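Robot club minutes, November meeting

54 shares · 18 comments

Okay, I got stuck with the note-taking again, so these are the minutes the way I heard them. We started a few minutes after 4 because the door to the shop was locked and we had to go find somebody with a key. Last month's minutes were approved with one fix (I wrote that the spring demo was in the gym, and it's in the library, sorry!).

Money first. We have $214 left after the order from Skusunari came in. The Wróbel grant form is finished except for the budget page, and I said I'd do that part over the weekend. We voted to keep snacks at the same amount as before, and that was the fastest vote of the whole afternoon.

Then we got to the cup project, which took up most of the meeting. The task we picked for the Climivar challenge is moving cups between a tray and a drying rack with the two arms. The big argument was whether cups should start out standing up or lying down. Standing up is way easier to grab, but the rules say "as found in a normal kitchen," and I don't know about your kitchen, but mine is a mess. We voted for lying down, and I'm really happy about it, even if it means more practice for everybody.
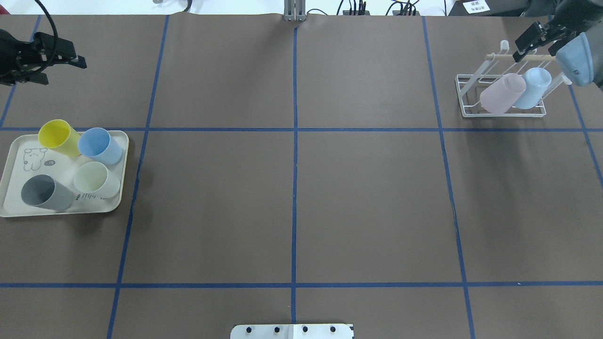 Cup project table: tray on the left, rack on the right, blue tape grid.

We also talked about the tape. One side of the room wanted to pull it all up and start over with smaller squares, and the other side (me included) wanted to leave it alone until after the challenge so our notes still match. Leaving it won. If a strip starts peeling, please put the new one exactly where the old one was and write it in the log!

Practice log: we're up to 54 runs written down. Eighteen of those don't say which cup was used, so please, please fill in the color column. "The blue one" isn't enough, write down which blue.

The team name came up again. Rarari got the most hands, so Rarari it is, and I'll put it on the sign-up form before anyone changes their mind.

To do before next time:
- Budget page for Wróbel (me)
- Ask Skusunari about spare gripper fingers (parts group)
- Clean up the log (everyone who has a blank in it)
- Pick who talks at the library demo

We ended at 5:30. Next meeting is same room, same time, and I've asked for the key to be left at the front desk.

3 likes · 2 replies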